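Does a Printed T-Shirt Last Longer If You Wash It Inside Out?
Final report, Textiles and Everyday Materials
Kevin Escobar and Tanveer Tanoli
4 April 2020

Why we picked this

Both of us own way too many graphic T-shirts, and both of us have watched a favorite one crack and flake until you couldn't tell what it used to say. Every shirt label tells you to wash it inside out in cold water. We wanted to know if that advice does anything you can see with your own eyes, or if it's just something labels say. It turned out to be a really fun project, and we now have opinions about laundry that our families are tired of hearing.

How prints get onto shirts

Most of the shirts people buy are screen printed. Ink gets pushed through a mesh onto the cloth and is then cured with heat. The common ink is plastisol, which is mostly PVC particles in a liquid plasticizer. It sits on top of the fabric more than it soaks in, and that's why you can feel the edge of the design with your thumb. Water-based ink goes into the fibers and feels much softer, but it can look faded on dark cloth unless the printer puts something lighter underneath first.

The third kind we looked at is heat transfer vinyl, where a cut sheet is pressed on. Atif Bajwa, who runs the press at Memon, the print shop near campus, let us stand next to him for an afternoon and ruin two shirts while learning how much pressure to use. (Thank you, Atif!)

What we did

Memon printed the same block of letters on a batch of black cotton shirts, with all three methods. We split them into two groups, one washed right side out and one washed inside out. Everything else stayed the same: cold water, same detergent, low dryer heat. After every 5 washes we laid the shirts flat on a table under the same lamp and gave each print a score for cracking, peeling and color. Tanveer scored first, then Kevin scored without looking at Tanveer's sheet. Across the whole project we filled in 187 score lines, and only a few of them had to be argued over.

What we found

Inside out won, and it was easiest to see on the plastisol shirts. The right-side-out group started to show fine cracks at the corners of the letters, where the ink bends the most. The inside-out group got there too, but later. Vinyl was a different story. Once an edge lifted, it kept lifting whichever way we washed it. Water-based prints barely cracked at all, and just got slowly paler.

Big solid areas did worse than thin lines. We think the ink is stiffer than the cotton, so when the shirt stretches, a wide patch has nowhere to give.
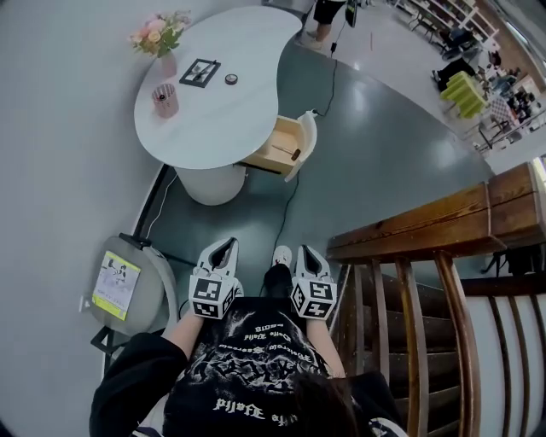
Size and placement matter more than we expected going in. A wide chest print gets pulled every time you reach for something, while a small line of text lower down mostly hangs there. A black shirt with a big white drawing across the chest and one line of white text near the bottom hem has both kinds on it, and white on black is the hardest test for color, as any graying shows up right away. If we did this over, every test shirt would be laid out like that, so one garment could give us two results.

What we would change

Our scoring was by eye. Magdy Mahrous in the materials lab offered us time on a microscope in May, and we would love to look at how the cracks start. We also never tested hot drying, which we suspect is the real shirt killer.

Kevin still has the washed set in a box, labeled by group, if next year's class wants to keep going.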